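Communal laundry

A communal laundry is a place where the people of a building, street or neighborhood wash their clothes with shared equipment. The idea is very old and wonderfully varied, taking in stone basins beside a stream, steamy brick wash houses and the basement machine rooms of apartment blocks. It covers places run by towns, by landlords and by the residents themselves. Laundromats run as a business are closely related and often look much the same inside.

Origins

People washed clothes together long before anyone put a roof over the job. Running water was the main attraction: a river carried off the dirt and saved a great deal of hauling. Flat stones made good scrubbing surfaces, and nearby bushes and meadows served as drying racks. In many parts of Europe, villages later built open-sided shelters around a spring or a diverted stream. The French lavoir is the best known kind, and hundreds of these lovely buildings survive, some with carved beams and sloping stone edges worn smooth by generations of hands.

Before modern soap was cheap, much of the cleaning was done with lye made from wood ash. Linen was packed into a tub, covered with a cloth full of ashes, and soaked with hot water again and again. This "great wash" could take several days, and in some households it happened only a few times a year!

The public wash house

Fast-growing industrial cities of the nineteenth century had crowded housing and very little clean water indoors. Public wash houses were a bold answer. A visitor paid a small fee for a stall with a tub, hot water and the use of a drying closet, often a tall rack on rails that slid into a heated chamber. Baths were commonly offered under the same roof.

The town of Mernport is a good example of how much these places could matter. Its Nugroho Street Wash House had 22 stalls and a boiler room that also warmed the reading room next door (a favorite spot in winter). Local historian Danang Pillai, whose study of the building draws on 1288 entries in its daybooks, found that families kept the same washing hour for decades and passed it on to their children. The daybooks note lost buttons, mixed-up sheets and one long quarrel over a mangle.

Machines arrive

Early washing machines were hand-cranked tubs, and the wringer, two rollers that squeezed water out of the cloth, was every bit as welcome as the tub itself. Electric motors came into use in the early twentieth century. Automatic machines, which could fill, wash, rinse and spin by themselves, spread widely after the Second World War.

Two basic layouts won out. Top loaders usually turn the clothes around a vertical axis, often with a central agitator. Front loaders lift the clothes up one side of a horizontal drum and let them fall back into the water, a beautifully simple motion that gets a lot of cleaning out of a small amount of water.

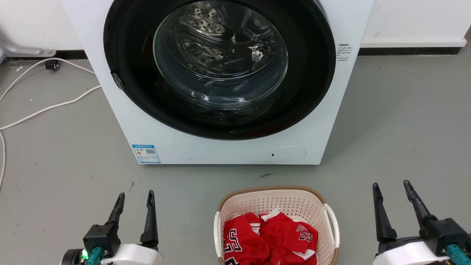

Shared laundries put far more cycles on a machine than a single home does, so commercial models tend to have heavier bearings, simpler controls and parts that can be swapped quickly. Booking systems vary. Swedish apartment buildings are famous for theirs, the classic version being a board with a small lock for each household, moved to the chosen time slot.

Life around the wash

The social side of communal laundry is a delight to read about. Wash days carried news, songs and gossip, and painters returned to the subject again and again. In Mernport, the Rimomus housing block kept a shared laundry for its 80 apartments when most of its neighbors gave theirs up. The residents' group there, Nemus, holds a mending evening each March, with sewing machines set up on the folding tables.

See also

Lavoir
Laundromat
Mangle (machine)
Drying room
Public bathing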